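How a Ring Gets Its Size
A guide for young visitors from the Waswood Jewellery Workshop

Rings come in many sizes because fingers do. A ring that is too large will slip off in the swimming pool, and a ring that is too small will pinch. This guide explains how a jeweller finds the right size and makes a plain silver ring to match it.

Measuring a finger

A jeweller keeps a large hoop with many metal rings hanging from it. These are called ring gauges. Each one is marked with a letter. In Britain, ring sizes are given in letters of the alphabet, while some other countries use numbers. The customer tries on one gauge after another until one slides over the knuckle with a gentle push and does not spin when the hand is shaken.

Fingers change a little during the day. They are often smaller when the hands are cold and larger after running about. For this reason our jeweller, Aniela Czarnecka, measures every finger twice, once in the morning and once in the afternoon.

Working out the length

A ring begins as a straight strip of silver. How long must the strip be? The jeweller measures straight across the inside of the ring, adds the thickness of the metal, and then multiplies the answer by a number called pi, which is a little more than three. You may have met pi in your mathematics lessons. It tells us how far it is around any circle when we know how far it is across.

A strip for an adult's ring may be up to 60 millimetres long. It is cut with a very thin saw, and the ends are filed flat.

Making the circle

Silver becomes hard when it is bent or hammered. To make it soft again, the jeweller warms it with a flame and lets it cool. This is called annealing. The strip is then bent until the two ends touch. It does not need to be perfectly round yet, and many rings look more like the letter D at this point.

Next comes the join. A small piece of solder, a metal mixture that melts before the silver does, is placed on the gap. When the ring is heated evenly, the solder melts and runs into the gap. 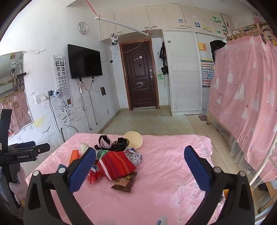 After soldering, the ring is placed in a warm cleaning bath which the workshop calls the pickle. It removes the dark marks left by the heat. Only adults may use the flame and the pickle.

The ring is then pushed on to a mandrel, a long steel rod which is narrow at one end and wide at the other. The jeweller taps the ring with a soft mallet, turning it over between rounds, until it is a true circle. Lastly it is rubbed with finer and finer paper and polished with a cloth.

Words to remember

Gauge: a tool used for measuring.
Annealing: heating metal to make it soft.
Solder: a metal mixture used to join two pieces.
Mandrel: a rod used to shape a ring.

Try it at home

Wrap a narrow strip of paper around your finger and mark where it overlaps. Lay the strip flat and measure it with a ruler. Do the same for 6 people in your family or class, and put the results in order from smallest to largest.

The ring bench may be visited on Friday afternoons in April. Children should come with an adult and tie back long hair. Questions may be given to Bogumił Nowakowski at the front desk.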